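Visite de l'atelier Memell, journée portes ouvertes

Le site ouvrait ses portes de 10 h à 17 h. L'entrée se fait par le quai Derkach, badge à retirer à l'accueil. Nous étions 50 dans le premier groupe, ensuite répartis en 3 salles.

La première salle est consacrée au tri de colis, avec le convoyeur Flokgate – 3,000 pièces à l'heure selon la fiche affichée à l'entrée. Bruyant, on n'y reste pas longtemps.

La deuxième m'intéressait davantage : le pliage de vêtements. L'équipe Mirkamitz travaille avec une pince à deux doigts noirs, garnis de patins bleus texturés. Les vestes matelassées sont réputées difficiles, le tissu gonfle et les manches se replient n'importe comment. La base d'essais compte 1,704 séquences et doit doubler d'ici octobre. Questions possibles à la fin, réponses précises.

Parking gratuit, café payant.
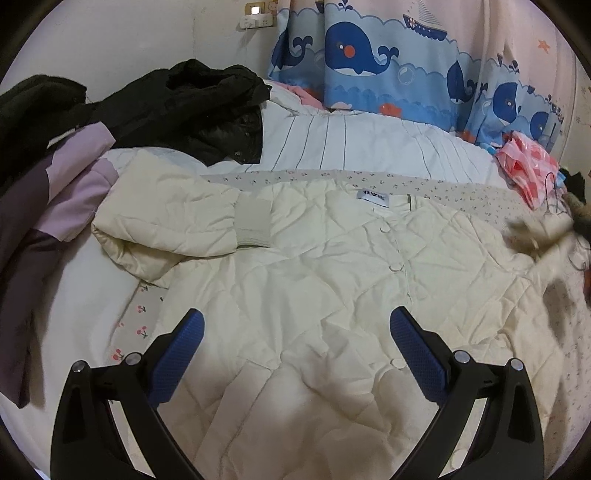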